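Ticket : noms masqués lisibles après export PDF
Service : bibliothèque de droit, fonds de décisions Meravside
Outil concerné : Paulík, module d'occultation
Priorité : haute
Statut : résolu, suivi ouvert

Signalement
Un doctorant prépare un recueil de décisions sur les perquisitions informatiques. Dans les PDF exportés depuis Paulík, les noms des parties sont recouverts d'un rectangle noir. En sélectionnant la ligne et en la collant dans un traitement de texte, il retrouve le nom en clair. Même résultat avec les adresses. Le fonds comprend 3000 décisions, toutes destinées à la mise en ligne sur le portail Prerkstead.

9 h 40
Reproduit sur mon poste avec la première décision du lot. Le rectangle est une annotation posée sur la page, et la couche de texte issue de l'OCR reste entière dessous. Mise en ligne suspendue côté Prerkstead. Les décisions déjà publiées sont passées en accès interne.

10 h 25
Échantillon de 30 fichiers. Tous ceux exportés avec le profil « Consultation » ont le défaut. Ceux du profil « Publication » sont propres, sauf 2, où le nom de l'avocat subsiste dans le champ Titre des métadonnées.

11 h 15
Essai d'impression vers un nouveau PDF : écarté. Le texte caché disparaît bien, mais le fichier n'est plus interrogeable et les renvois de notes sont perdus. Les lecteurs d'écran n'en tirent rien non plus.

14 h 05
Cause trouvée. Depuis la mise à jour de janvier, Paulík ouvre par défaut le profil « Consultation », qui conserve le texte d'origine pour permettre au greffe de lever une occultation. L'option « Aplatir et supprimer le texte masqué » y est décochée — et grisée pour les comptes sans droit d'administration.

15 h 30
Corrections appliquées :
- profil « Publication » imposé au groupe Bibliothèque ;
- option d'aplatissement cochée et verrouillée ;
- champs Titre, Auteur et Mots-clés vidés à l'export ;
- réexport complet lancé sur le serveur Bistthorpe.

17 h 50
Réexport terminé. Recherche des noms de la table de correspondance dans le texte brut et dans les métadonnées : aucune occurrence. Accès public rétabli. La déléguée à la protection des données a reçu la liste des fichiers qui étaient en ligne, c'est à elle de décider s'il faut notifier.

Reste à faire
Demander à l'éditeur si les pièces jointes incorporées aux PDF sont traitées par l'aplatissement. Le fonds n'en contient pas, mais celui du contentieux administratif, oui.

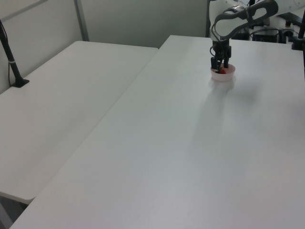
Liliana Mazza
Pour toute réponse, merci de conserver l'objet du ticket. Les copies d'écran contenant des noms de parties sont à déposer dans l'espace restreint, pas dans le fil.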